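The Long Way to a Clean Cup

Thursday, January 24, 2019

By half past nine the kettle has boiled twice and the morning's third argument about mugs is well under way. The question is whether a mug lying on its side counts as a fair start or a mean one. At Fuvton, a small outfit working out of a converted weatherboard house, they take this sort of thing seriously, and after an hour in their kitchen I found that I did too.

The project is called Lulon, and its aim is easy enough to say over a biscuit: a robot arm that can sort out a sink of dishes it has never met before. Getting there is slower. Lulon learns by example, so somebody has to supply the examples, and that means guiding the arm through the job by hand controller, one cup or lid at a time, while the cameras and the joint readings are saved together. Each go is called an episode. When I visited, the team had 1,494 of them, going back to November, and they spoke of the early ones the way you might speak of your first attempts at parallel parking.
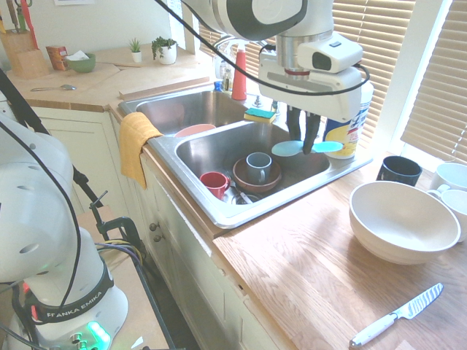

What surprised me was how much of the day is housekeeping. Between episodes the crockery has to be shuffled, and shuffled properly, because people left to their own devices will put a bowl down in the same comfortable spot every time (I tried it myself, and did precisely that). So there is a sheet of starting layouts, 11 in all, and the person resetting the sink works down it and then fudges things a little — a bowl nudged along, a cup turned round — so that no two starts quite match.

Then comes the watching. Every episode is played back by someone other than the operator and marked as a keeper or not, using a homegrown program named Futex that looks, to my untrained eye, like a very plain video player with a lot of opinions. So far 889 have gone in as keepers. The others aren't thrown out. Fumbles are stored in their own folder, and there's a hope, not yet tested, that a system shown a slipped grip and the recovery after it might learn to recover as well.

I had a turn at the controls, and I'd love to report a natural gift. My first lid took me the better part of four minutes, most of it spent hovering. You lose your sense of depth, you overthink your wrist, and you develop a sudden and lasting respect for whoever does the washing up at your place. The regular operators have a lovely unhurried rhythm to them, and they're told to keep it, as jerky driving tends to come back later as a jerky robot.

A second kitchen, at a site they call Yuan, starts recording next month, with a different bench height and a deeper sink. The crew are looking forward to it and dreading it in about equal measure. They have already begun collecting op-shop crockery for the move, and there are boxes of it all the way down the hall.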